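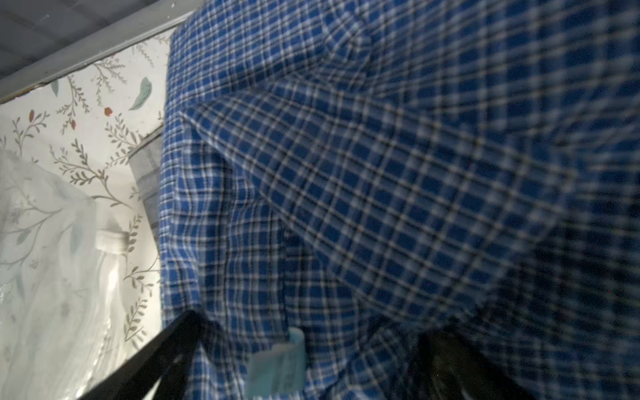 Blue checked cloth between the gripper fingers, with a printed white surface to the left.

Buying a robot arm for folding and bagging: questions we get asked

Updated 26th August

These are the questions shop managers, laundry owners and storage firms put to us once a salesman has been round. We don't sell arms and we take no commission on them, so some of the answers are shorter than you may be used to.

Should we buy one this year?

Probably not, if the job is soft goods going into soft bags. If the job is boxes of one size going onto a pallet, you are on the wrong page and your odds are much better.

Why is clothing so much harder than boxes?

A box stays the shape it was when you looked at it. A checked shirt or a duvet cover doesn't, and a clear storage bag is worse again: it creases, it throws glare back at the camera, and you see the contents and the print on the film at the same time. Ask the supplier which of those three they have dealt with. Most will want to talk about the arm.

What does the quoted price leave out?

In the quotes we read: the table or stand, guarding, spare fingers, the cameras (sometimes), the computer (more often than you'd think), training for your staff, and the time of whoever has to stand next to it in the first months. Remon put all of these in an appendix in small type. Stutau left them out and sent a second quote when we asked. We would sooner have the small type.

How much should we set aside on top?

We tell people to hold back 31 per cent of the hardware price for the first year. That figure comes from our own spending, so treat it with the suspicion you would give any one firm's number. If your board won't approve it, wait.

Our supplier says it can do vacuum bags. Can it?

Ask what "do" means. Opening the bag, getting the cloth in, closing the seal and drawing the air out through the valve are separate jobs, and a video can be cut to show the one that went well. Ottavio Caruso, who reads the contracts here, has a rule that each job gets its own line and its own pass mark. He has been told this is unreasonable by two suppliers.

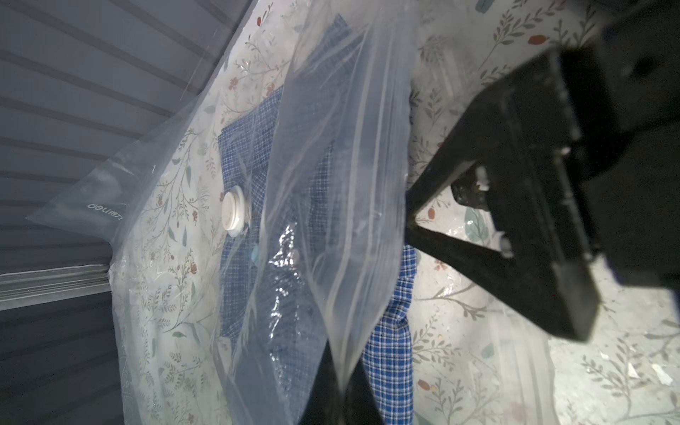
Manuela Melis

The round valve is a small thing on a large, shiny, patterned surface, and the open flap of film is clear plastic lying over more clear plastic. Look at both before you believe a cycle time. If the figure in the brochure was measured on plain towels and a rigid tub, it tells you nothing about this work, and you should ask for it again using your own bags and your own clothes.

Do the grippers matter more than the arm?

For cloth, we think so. Most of the arms we looked at were strong enough and reached far enough. The fingers are what meet the fabric, and a thick finger going in under a loose edge is a different business from a thin one. Budget for at least one change of fingers. Bangera charged us for a full set when we needed a pair, so read the minimum order.

How many trial runs should we ask for?

We ask for 100, on our goods, with every failure written down, including the ones where somebody reached in to help. A helped run is a failed run. Suppliers dislike this and one of them, Dristberg, walked away over it, though they did come back in November.

Who should be at the trial?

The person who does the job now. Jeanie Rankin has packed winter stock for 22 years and spotted in one morning that the bags were being laid out for the machine before each run. Mirko Ferri had watched the same demonstration twice and missed it - so had I.

Is leasing safer?

It spreads the cost. It doesn't make the thing fold. Check what you owe if you send it back early, and who pays for the carriage.

What about the software subscription?

Get the yearly fee for the whole term in writing, and ask what the arm can still do if you stop paying. One answer we got was "it will hold its position".

Won't it all be better and cheaper in a few years?

People say so. They said so when we started looking. If it's true it's a reason to wait, and I have never understood why salesmen offer it as a reason to buy.

Can you come and look at our packing room?

Yes, if you send a list of what you pack, the bags you pack it in and the quotes you already have. Write to Aravind Chettiar at the office. Please send the full quotes and leave the brochures out.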